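Notebook, March, evening

Still on the Jandar downlink. I spent most of the afternoon with the Drusier receiver, trying to find out why we keep losing lock near the end of each pass, and I'm happy to say we're closer than we were (though I said that last time too, didn't I?).

Logged 7 passes. On 5 of them the carrier faded well before the satellite got down to the treeline. Frame count on the best one was 2,355, a lovely number after the month we've had.

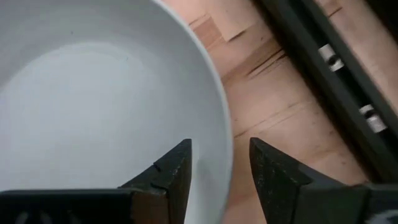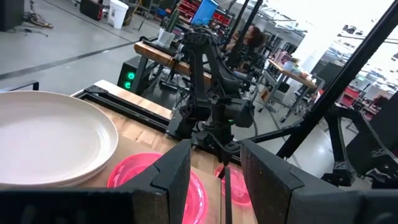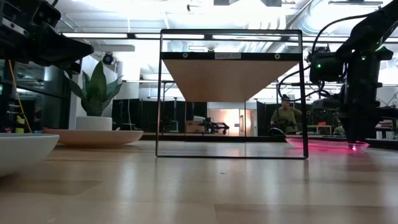
My feeling now is that the Doppler correction is using old orbital elements. I loaded a fresh set just before supper and the last pass held for more than 60 seconds longer, but one good pass is only one good pass, so please don't go celebrating yet!

For whoever is in next: leave the Fetel preamp at its present gain, and keep the old elements file, I'd like to run the two side by side. The feed cable still wants a new connector. Next pass is a low one, 4:40 in the morning, and I've set it to record by itself.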